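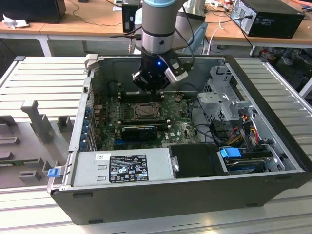
Visit to the Skudell open house, Clurard
Posted Nov 6, 2025

Skudell takes in old computers from offices, schools and county departments, fixes the ones worth fixing and takes the rest apart. They hold an open house twice a year at their building in Clurard and I had missed the last one, so when the notice went up on the Plokier Repair Club page I signed up the same evening. Four of us from the club drove over. It is 30 miles from Plokier and most of that is the county road, which is down to one lane by the gravel pit.

Parking is behind the building. The lot in front belongs to the flooring store next door and they do tow.

You sign in at a table inside the side door and get a paper badge and a pair of safety glasses. Chin-lung Chang gave the welcome and the tour. He has run the shop floor since they moved from Oda Street, and he talks quickly, so stand near the front if you go. The groups were kept small. Ours had the four of us, a couple who wanted to know what happens to their data, and a high school teacher with a long list of questions on a clipboard.

Receiving

The first room is receiving. Machines come in on pallets, mostly towers and rack servers, with a smaller pile of laptops that goes off to a separate area we did not see. Each one is weighed and gets a barcode sticker. Last year they handled 2,785 machines. The pallet we looked at had come from an insurance office and was all one model of tower, which Chin-lung said is the kind of load they like best. A mixed pallet takes far longer to get through, and they often end up short of the one odd cable or bracket that would have made a complete machine.

Anything with a swollen battery goes into a metal cabinet outside. Monitors are stacked along the back wall and go out to another company. They do not take printers. There was a sign about printers on the door, another on the desk, and the teacher asked about printers anyway.

The benches

From receiving you go through a pair of swinging doors to the benches, and we spent most of our time there. The towers are worked on lying on their sides with the side panel off. On the bench we stopped at, the top was light gray slats, with a gray fixture plate next to the computer that had raised posts and blocks on it. I asked about the slats because I have been thinking about rebuilding my own bench. Dropped screws end up in a tray underneath, and the tray gets emptied at the end of the shift. I like the idea but I would lose small springs that way.

The tower itself was an ordinary office machine, black outside. The blue plastic parts are the ones you are meant to touch: the latches for the expansion slots, the tab for the hard drive. I have had a few computers laid out like this and it does make them quick to strip. The drive cage was silver metal with perforated sides, and the usual yellow, red and black power wires ran along the bottom of it. A small graphics card was still in its slot. The memory slots were empty.

Memory comes out early at Skudell. It is the part most likely to be resold and the part most likely to be snapped if something heavy lands on it. The order they gave us was:

Unplug, hold the power button down, ground the chassis
Side panel off
Drive out, logged, and into the locked bin
Memory
Add-in cards
Power cables off the board
Power supply
Processor and cooler, if the board is not being kept
Board

Bench people can change the order from memory onward if a case calls for it. The drive step is fixed. The couple with the data question perked up at this, and Chin-lung spent a good while with them. Every drive has its serial number logged against the sticker on the machine it came from. Working drives are wiped and the others are shredded, and donors can ask for shredding in either case. There is a charge for that, and a form.

Power supplies are not opened. They are tested on a load box, and ones that fail go into the scrap bin whole. I asked whether they ever replace a fan and the answer was no. I do that at home, but I can see that it would not pay at their volume.

Cases get blown out in a booth before they reach the benches. Chin-lung said the dirtiest ones come from auto shops and the second dirtiest from people with carpet and cats. The booth was running while we were there and it was hard to hear for a few minutes.

Boards

After the towers we moved on to server boards. Tadeo Domínguez took over for this part. He does the board inspection and is the person to ask if you have a technical question. He told us up front that he had talked to groups since nine and was losing his voice, then talked for half an hour.

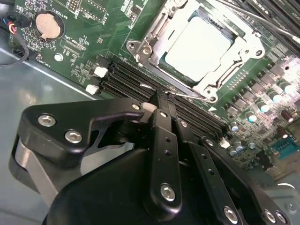 Photo courtesy of Skudell, Clurard. Used with permission.

On this green board the processor had been left in its socket, with the metal retention frame clamped down around it. Tadeo prefers to leave it that way until somebody has decided what the board is for. A processor does not mind being left where it is, and the contacts in an open socket are very easy to bend. He passed around a dead board with bent pins and a magnifier. In the right light you could see a small patch where they leaned the wrong way. He will try to straighten pins if the board is worth enough, with a fine needle under the microscope, and he gives up if one breaks.

The memory slots sit close to the socket, long black ones side by side, with white latches at the ends. His advice on latches was to open both ends fully before pulling on anything. The plastic gets brittle in servers that have run hot for years, and a board with a broken latch still works but sells for less. He keeps a drawer of latches taken from scrap boards. I did not know you could change them. You can on some slots, with a thin blade and a lot of patience, and on others the pivot is molded so that you cannot get the old one out without wrecking the slot.

Then the coin cell. They replace every one on any board they are keeping and do not bother to test the old ones. The cells are bought by the box and cost them very little. When a board comes back from a buyer with a complaint about the clock or lost settings, it has nearly always been the holder and not the cell. The little spring contact gets flattened if the cell is levered out from the wrong side.

Capacitors were his last subject. He looks at the tops for bulging and at the base for crust, running his eye along each row in order, and marks anything doubtful with a wax pencil. He sees much less of this than he did ten years ago. On older desktop boards it was most of his work, and now a bad board more often has something wrong that you cannot see. One of our group asked whether he replaces capacitors. He does on request, for people with a machine that has to be kept alive for some reason. He mentioned an embroidery shop with a controller that only runs from one particular old computer.

The store

The tour ends in the store, as you would expect. It is one room at the front with shelving down both sides. Refurbished towers start at $215 with a keyboard and mouse, and the warranty is 90 days. Loose parts are in bins. Cables are $2 each, any kind, and you dig for them yourself. Memory is behind the counter and they will look up what fits if you bring the model number of your computer. I bought two power cords, a drive caddy, and a bag of mixed case screws sold by weight. The screws turned out to be nearly all the coarse kind, so check the bag if you need the fine ones.

The club also put in a request for a box of scrap boards for our soldering evenings. Tadeo is setting those aside and we are to pick them up in December. If anyone has a truck or wagon going that way, please tell me at the next meeting. Boards are heavier than you think once there is a full box of them.

A few practical notes

The building is not heated much. Wear a jacket.
Closed shoes are required and they do check.
There is a restroom off receiving, none past the swinging doors.
Photos are allowed in the store and in the bench area, but not in receiving, where donor names are on the pallets.
Coffee was free and the doughnuts ran out before the second tour.
Drop-off of old equipment is at the rear door, same hours as the store. Bring a list of what you are leaving.

The next open house has not been scheduled. They keep a sign-up sheet at the store counter, and I put the club down for six places.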